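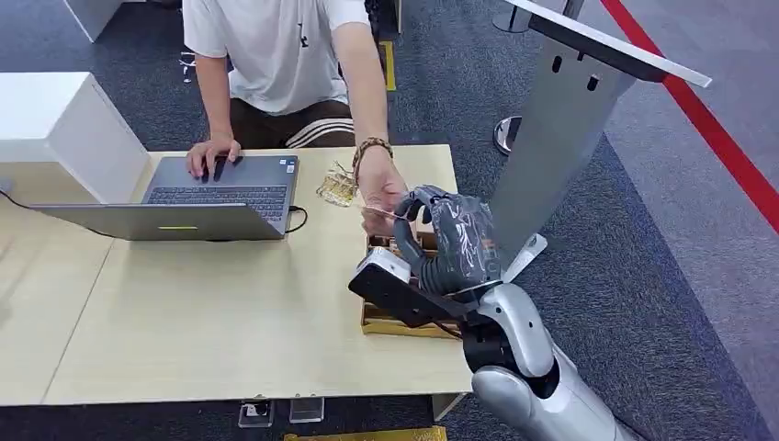 677 words

Small things should go from hand to hand

By Nithin Arumugam
December

A bank card is thin, and on a smooth table it lies flat. Anyone with short fingernails knows what comes next. You push it to the edge with one finger, hope your other hand is waiting underneath, and start over when it turns sideways. People in line behind you look at their phones.

My argument is a modest one. When you are giving someone a small, flat or fragile thing, you should hold it out until they have it. You should not put it down in front of them, and you should not slide it. This goes for cards, keys, needles, pills, stamps, glass slides, hearing aid batteries and anything clear enough to disappear on a light wood tabletop.

I started keeping track of this at Kowalczyk, the hardware store where I worked the counter for six years. The counter was old and had a gap along the back where the trim had pulled away. Screws went into it, along with receipts and a good many washers. When the owner finally had the trim off, he found a library card, two gift cards and a key with a tag that said 1,848. He taped the key to the register and it was still there when I left.

All of that had been set down by someone who thought the handing over was finished. The giver let go and went on to the next thing. The receiver was looking in a bag. For a second or two the card belonged to the counter, and that was enough.

With a hand-to-hand pass there is a moment when both people have hold of the thing. You can feel the other person's grip through it. A card is good for this because it's stiff, so a slight pull at one end is felt at the other. You let go when the pull comes. Most of us learned this before we could talk, and we only stop doing it when we are in a hurry. 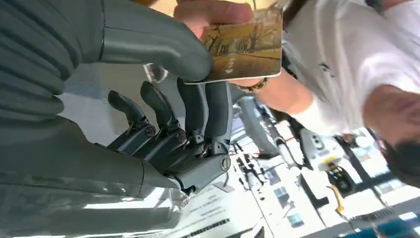
Hayley Naylor thinks I have this wrong, at least where money is concerned. She wrote to me that a counter or a tray is polite exactly because it lets two strangers keep their hands to themselves, and that plenty of people have good reasons for not wanting their fingers brushed by a cashier. She also said that people whose hands shake would much prefer to pick a thing up in their own time than grab at it while someone waits.

I take the second point completely. If a person asks you to put it down, put it down. On the first, I'd say a card is long enough for two. Hold one end and offer the other. Nobody has to touch anyone.

Where she and I agree is on trays. A tray with a rim is a decent answer, and the one they use at Jutard, the pharmacy near me, has a cork bottom that a card can be lifted from without trouble. What I object to is the bare tabletop, and more so the bare tabletop with a laptop on it and a cable across it. Small things end up under the laptop. They catch on the cable and go over the side, and then you're on your knees.
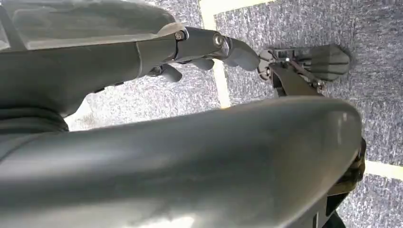

Vol. 6, p. 389

I have spent more of my life looking at floors than I would like. A gray floor is the worst for this. A dropped key card at the Flirard building, where my wife has her office, is close to the same color as the hallway, and she once walked past hers twice.

The other habit I'd defend is saying something when you pass. "Got it?" will do. Surgeons' assistants and people on ladders do it as a matter of course, and they are right to. It takes no time and it settles who is holding the thing.

I'd also clear the table first. Keep one small box near the edge for whatever is waiting its turn, and leave the middle open so that two people can reach across without knocking elbows.

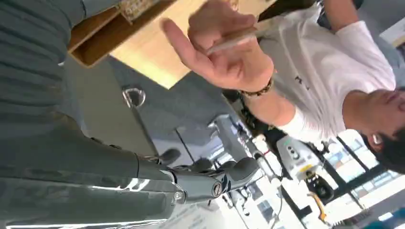

HOME & HABITS

There is a view that all this is going away, that cards will be gone and there won't be much left to hand over. Maybe so for cards. I still expect to be passed house keys, splinters of broken glass, and my reading glasses by the wrong end. My daughter handed me a tooth on Friday – hers – and waited until my fingers had closed before she let go of it.

We use cookies to remember your preferences. Continue reading to accept, or change your settings at any time.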